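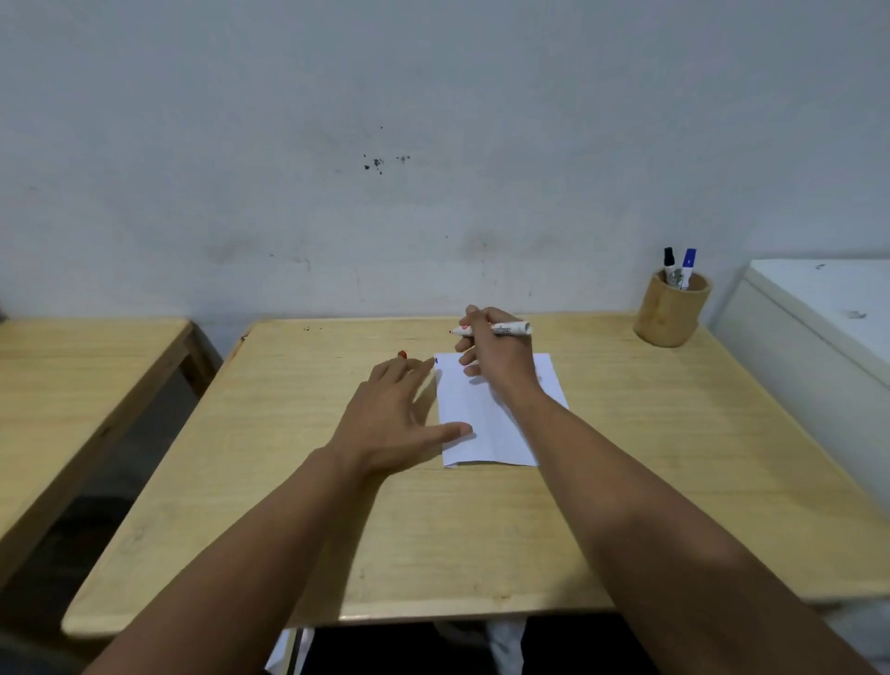

Bradley Inskip told his first class in Stedatton that a range hood is the biggest hat in the house, and that people should stop buying it in whatever color the salesman happens to like.

Print this page | E-mail this page

Chapter 8
Light Over the Kitchen Counter

Inskip was talking about hoods, but his remark works even better for lamps, and lamps are what we get to play with now! A kitchen can have lovely cabinets and a floor you want to walk on barefoot, and still feel like a waiting room at six in the evening. Change the light and the whole place changes with it - often for less than the price of a decent chair.

Home | Chapters | Glossary | Index

We'll start with the pendant, the lamp that hangs. Lacey Staniforth's kitchen in Brerndale had one bare ceiling fixture, right in the center, so whoever stood at the counter worked in her own shadow. She hung two Šimek pendants over the counter instead (deep green outside, white inside) and left the old fixture for cleaning days. The budget was 500 dollars and she came in at 293, wiring included. We'll come back to her plan several times, because the first version had a mistake in it that is great fun to find.

Before you read on, go stand in your own kitchen after dark. Turn on one light at a time. Where does your hand go when you chop? Where do you squint? Write it all down, even the parts that seem silly (the drawer you can never see into counts).

The next section covers hanging height, and then we get to bulbs, where warm and cool light can make the same blue tile look like two different tiles. Keep your notes close by. You'll need them for the first project.

3,926 shares | 8 comments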